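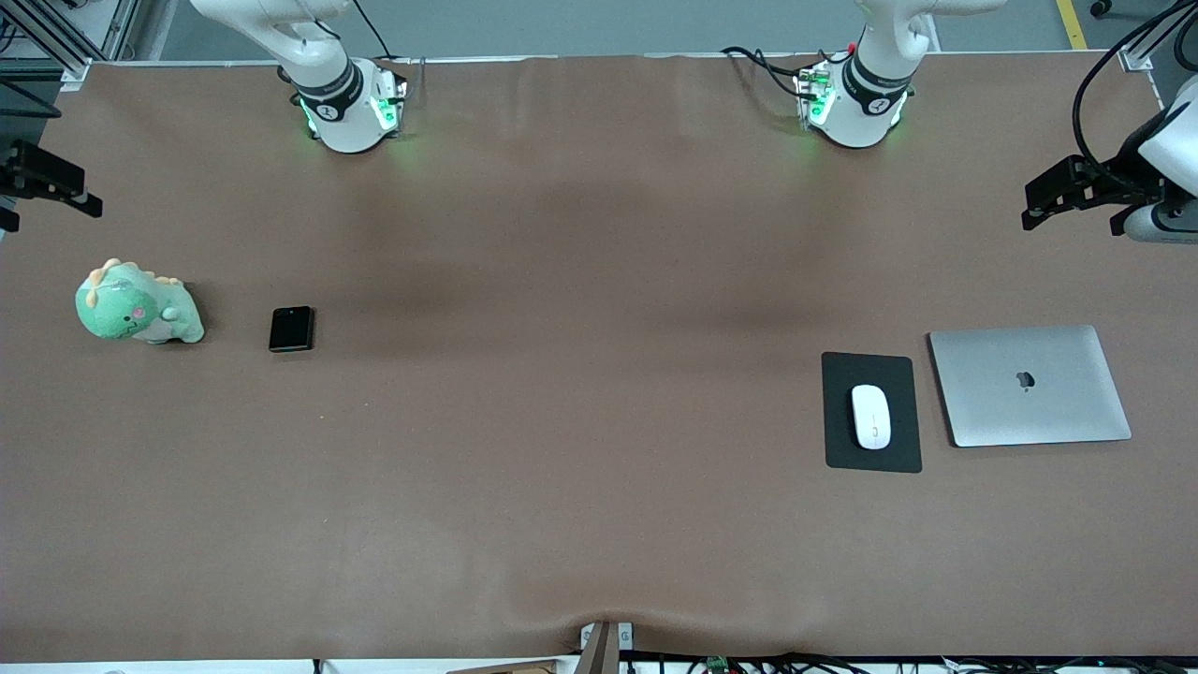 Recipe testers wanted for the Closero home cooking panel

April 2023

Do you cook dinner most nights of the week, and do you have opinions about it? Are you the sort of person who reads a recipe through, mutters "that's never going to brown in five minutes" and then turns out to be right? If so, we would very much like to hear from you.

Closero is a small recipe website and we've been publishing weeknight dinners, soups, slow cooker meals and a frankly unreasonable number of lentil dishes for 8 years now. There are 1,978 recipes on the site as I write this, and every one added since our second year has been cooked in somebody's home kitchen before it went up. That's the part we're proudest of. Our own kitchen has a good gas stove and sharp knives and a person whose job it is to wash up, and that isn't how most of our readers cook (it isn't how I cook at home either, where the back left burner has two settings, off and furious).

We're now looking for 33 new testers to join us for our next round, which starts in May and runs for four weeks.

What you'd be doing

Each week we'll send you two recipes by email, usually one quick one and one that wants a bit more of your evening. You cook them exactly as written the first time, even if you're itching to add more garlic, and then you fill in a short form. We ask how long it really took from getting out the chopping board to sitting down, whether anything was confusing, what you had to swap, and whether the people at your table would be happy to see it again. There's a box at the end for anything else and please do use it. Some of our best recipes were rescued by that box. The Bukhari rice on the site went through three rounds of testing and it was a tester who told us, very kindly, that our water measurement made porridge.

This round is mostly one-pot dinners and traybakes, with a few curries, a barley stew and a coconut fish soup I'm very fond of. Nothing calls for special equipment beyond a large heavy pot, a baking tray and a set of measuring cups and spoons. If you own a pressure cooker, let us know, as we have a handful of extra recipes that need trying in one.

Who we're looking for

You don't need any training. We want confident cooks and nervous ones, people feeding a houseful of teenagers and people cooking for one who want to know if the leftovers freeze. We'd especially love to hear from anyone who

cooks on an electric coil or induction stove
shops in a small town or a long way from a big supermarket
cooks without dairy, gluten or meat, for whatever reason
has never followed a recipe for curry from scratch before

You do need to be 18 or over, be able to get to the shops once a week, and be comfortable writing a few honest sentences. Please don't be polite with us! "Fine but beige" is a perfectly useful comment, and we've had it more than once.

What you'll get

We reimburse your groceries up to $33 per recipe when you send in a photo of your receipt, and we pay a thank-you of $50 at the end of the round if you've sent in all your forms. You'll also get your name on the recipe page if you'd like it there. Testers who live near Vollport are invited to a lunch in our kitchen once the round is over – bring a friend, and bring a container, as there is always too much.

How to apply

Write to Daiane Seixas, who looks after the panel, through the contact page and put "Trivness" in the subject line. It's our name for this round and it helps her find your message among the newsletter replies. Tell us who you usually cook for, what kind of stove you have, any allergies in the house, and the last dinner you made that went wrong. A paragraph or two is plenty.

Daiane reads everything herself and will answer everyone, though it can take her a week or so. If this round fills up we'll ask if you'd like to be kept on the list for the next one, and we do go back to that list first.

Allergy note: full ingredient lists are sent ahead of each week, and you can skip any recipe that isn't safe for your household without losing your thank-you payment.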